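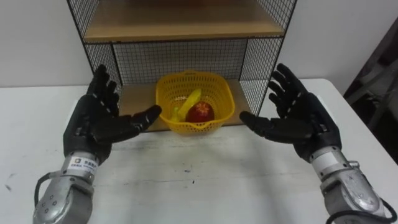

*Figure 1. Both hands facing the basket on the lower shelf. View from the head camera.*

# Two-Handed Basket Retrieval on a Shared Workshop Bench

Final report, Durton Community Workshop student program
Submitted July 19, 2022

## 1. Purpose

The project set out to assemble a two-armed robot station in a shared workshop and to program it to take a small basket from a shelf, set it on the table, and return it. The work was carried out on a bench assigned to student members. All mounting parts were made or adapted on site with the tools open to any member.

A basket was selected as the test object because its load can shift during a lift. A single hand gripping one side tends to tilt it. The team wished to learn whether two hands pressing from opposite sides could keep it level without a purpose-made fixture.

## 2. Equipment

The station consists of two arms with metal forearms, each fitted with a black five-fingered hand. A camera mounted at head height looks down over the table between them. Cables for each hand run outside the forearm — an arrangement the team intended to be temporary, but which remained in place for the whole project.

The shelf is a small wire-mesh unit with light wood boards, standing on a white table. The yellow basket has perforated sides and is kept on the lower board. It holds a banana and an apple, which serve as the load. The fruit is artificial, and the same two pieces were used throughout so that the weight would remain constant. With fruit, the basket weighs 243 grams.

Control software was written by the team and runs on the workshop's desktop computer. The working title of the program is Grenska, and that name is used in the rest of this report.

## 3. Method

Each trial began from a fixed ready position, with both hands upright and the palms turned inward. Grenska then carried out four steps:

1. Locate the front rim of the basket in the camera view.
2. Move both hands forward until they are level with the sides of the basket.
3. Close the gap between the hands until the motor current rises above a set limit.
4. Lift, draw back, and lower the basket to the table.

The return movement used the same steps in reverse order. A trial was recorded as successful only if the basket went out and back with both pieces of fruit still inside.

The side panels of the shelf proved to be the main constraint. The hands must enter between them with the fingers extended, and the space left on either side of the basket is narrow. In the first version of the program the arms approached at a wide angle, and the outer fingers touched the mesh. The approach was changed so that the forearms come in from the front corners of the table and the wrists turn only slightly.

The upper board also limits how far the basket can be raised. The lift height was set to 9 millimeters, enough to clear the lower board.

## 4. Results

The team completed 675 trials. Early results were poor, and most failures took place in step 3. One hand would make contact before the other and push the basket sideways. Allowing the first hand to wait at contact until the second arrived removed most of these failures.

The second common fault was in locating the rim. The mesh behind the basket produced false edges when the overhead lights were on. A simple color filter for yellow corrected this, although it would not serve for a black or white basket.

Placement on the table was less exact than placement on the shelf. The table surface is smooth, and the basket sometimes slid when the hands opened unevenly. The team did not solve this problem. A slower release helped but made each trial noticeably longer.

## 5. Shared Use of the Space

The bench was used by other members between sessions, and the shelf was often moved. Tape marks were tried and later given up in favor of a short calibration routine at startup. This routine should have been written first. Several early sessions were lost to measuring the shelf position by hand.

## 6. Further Work

The team recommends replacing the external cables with a routed harness before any faster motion is attempted. Trials with a heavier load are also proposed, as is a test at the Zokdale workshop, where the lighting is different. The program files and the trial log have been left with the workshop for the group that takes over the bench in October.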